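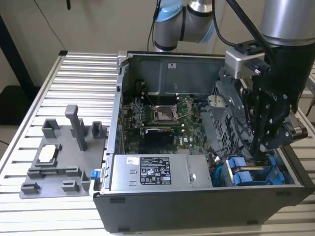
Sibiya Refurbishing - Bench Inspection, Open Tower
Unit no. 286
Date: 3 Oct 2021
Checked by: Janaka Ranasinghe
Second check: Pranab Wickramasinghe

1. Mains lead removed before opening - OK
2. Wrist strap worn and clipped to bare metal - OK
Comment: The old strap was changed in September. Please do not use the one in the drawer.
3. Case lying on its side, stable on the table - OK
4. Side panel off and stored - OK
Comment: Panel is on the lower shelf with the unit number on tape.
5. Processor socket, contacts and lever - TO WATCH
Comment: Socket is empty, so the contacts are open to dust and fingers. Keep all tools away from it. A cover must be put on before the unit leaves the bench. Dwayne has the covers.
6. Memory slots, clips not broken - OK
7. Power supply label and barcode sticker in place - OK
Comment: Do not open the power supply itself, also when it is unplugged for a long time.
8. Blue drive caddies, fit and damage - OK
9. Drives wiped and recorded - NOT DONE
Comment: I did not find the wipe record. Jamila Samarakoon will look in the list.
10. Cables beside the drive bay - REPEAT
Comment: Blue and black cables are tangled. They should be tied before closing, or the panel can press on them.
11. Sharp edges on metal frame and drive cage - OK

Result: hold, 2 points open (9 and 10). Socket cover also to be fitted.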